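Six clips and a wooden pole: a laundry room chat

Posted Nov 16, 2024

Caught up with the woman who does the drying corner at Vongate, the shared house on Imstead Road. Between loads. Tea going cold on the dryer. She asked to stay nameless, fine by me, so this is mostly her talking and me trying to keep up.

I wanted to know about the sock hanger. She had a lot to say.

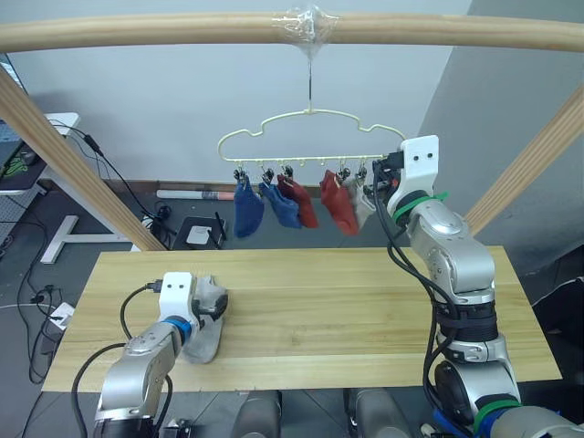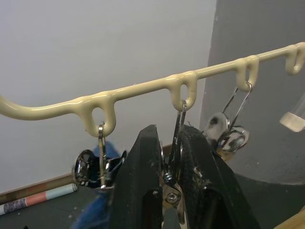

The sock hanger on its pole, and the clips on their loops.

"People laugh at it," she says. "It's a cloud. Or a car, depends who you ask." Cream colored, wavy along the top, straight bar at the bottom where the clips go. She bought it in April, from Moffat, the discount place by the bus stop. There were plainer ones. She wanted this one.

Before that it was a folding rack, and before that the backs of chairs. "Socks on chairs. For years. You sit down and there's one behind you."

The pole came later. It's light wood, a bit curved, and she says she likes the curve. The hook sits in the middle with clear tape wrapped right around it. Why tape? "It used to slide. Every time you pulled a sock off, the whole thing went down to the other end. I was chasing it." She has changed the tape 2 times so far and thinks there's a better way but hasn't looked for it.

Then the clips, which I figured would be a short topic. Nope. She has opinions on clips. Small metal ones are what she likes, she had plastic pegs on an old hanger from Jalteck and the springs went rusty and left marks on a white pair. "Orange dots. On the toes. Never came out."

Metal has its own problems, she admits. They swing. You go for one and the next one's off. Her trick is to hold the clip by the body, not the handles, get the sock into it and let go slowly. "Dont grab at it. Everyone grabs."

And the coating on the rail? She runs a finger along things like that before she buys them, checking for bare wire. "Lumpy I don't mind. Bare wire I mind."

Colors next. Blue with blue, red with red, gray wherever there's room. That's the system, all of it. Hang the pairs side by side and you fold them straight off the hanger, no sorting pile on the table afterward. She tried sorting before the wash once, with little mesh bags. Gave up after a week. "More bags than socks."

By the toe or by the cuff? She goes by the cuff. Her sister goes by the toe and they've stopped discussing it.

I asked how many socks come through in a year and she had a number ready, wich I did not expect. Around 400. She kept a tally on the wall calendar and got to 278 before the calendar fell behind the washer. The rest is a guess.

Anything she'd change? Long pause, the washer going into spin. "A second one, for the towels. Little towels I mean. Not a cloud, maybe." Then the machine beeped and she was up and gone, tea still sitting there.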